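Sisbridge Student Robotics Program
Technical Support: Ticket Record

Ticket no.: 37
Status: Resolved, monitoring
Priority: Normal
Project: Two-arm household tasks, senior stream
Task affected: Adapter removal from power strip
Submitted by: Qiuyue Lei, student project lead
Date opened: 8/6/25

Summary of fault

The right arm stops during the adapter removal task and the control program reports a tracking error at the wrist. The left arm holds its last position and does not respond to the release command until the session is restarted. The team has been unable to complete a full set of recorded trials for the term assessment.

Details provided by the student team

The task requires the left gripper to steady the end of the power strip while the right gripper grasps the plug-in adapter and draws it upward. The fault occurs on the approach, before the right gripper closes. It was first observed after the team changed over to the Bustos motion library in May. The team has already restarted the controller, reseated the network leads and repeated the task with the previous session's calibration file. None of these steps cleared the fault.

The team also asked whether the adapter itself was at issue, as it stands taller than the block used in earlier practice.

Response 1, technical support

Please confirm that the strip is disconnected from mains supply for all trials, in accordance with the laboratory safety rules. Please also supply a picture from the head camera with both arms at the approach position, together with the controller log for the same session.

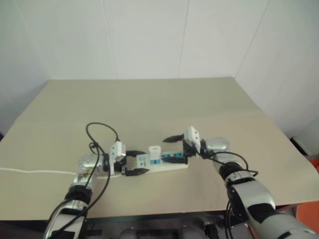 Attachment A. Both grippers open at the power strip, adapter in place.

Response 2, student team

The log is attached to this ticket under the same session name. We confirm that the strip was disconnected at the wall by the supervising teacher before the arms were enabled. The isolation sheet has been signed and filed. The fault occurred shortly after the approach position was reached.

Response 3, technical support

Thank you for the attachment. The log has been reviewed and the following observations are recorded.

The tracking error is raised when the right wrist rotates toward the adapter. The commanded speed at that point is higher than the limit set in the program's approved configuration. The Bustos library applies its own default where no limit is named in the task file, and the team's task file does not name one.

The left arm's failure to release is a consequence of the shared stop. When one arm faults, both are held, and the release command is ignored until the fault is acknowledged on the operator panel. This is the intended behaviour and will not be changed.

With regard to cabling, the thin black cable above the left wrist has a small twist in it beside the wrist. It has no bearing on the right wrist error. The team is nevertheless asked to straighten it with the arms powered down, and to check the clearance of the cables on both arms through the full range of the task.

The height of the adapter is within the range permitted for the task and no substitute is required.

Actions requested

1. Enter the approved wrist speed limit in the task file for both arms.
2. Acknowledge the fault on the operator panel before issuing any release command.
3. Repeat the task 4 times at reduced speed with the supervising teacher present, and return the logs.

Response 4, student team

All actions have been completed. The right arm reached the adapter and withdrew it in each of the repeated trials, and no tracking error was reported. In one trial the strip shifted as the adapter came free. We have lowered the left gripper's closing position slightly in the task file to improve its hold.

Response 5, technical support

The returned logs are satisfactory. The revised task file has been copied to the program's shared directory, and the team may resume recorded trials at normal speed. The ticket will remain under monitoring until the assessment set has been submitted. Should the error recur, please reply to this ticket and attach the new log.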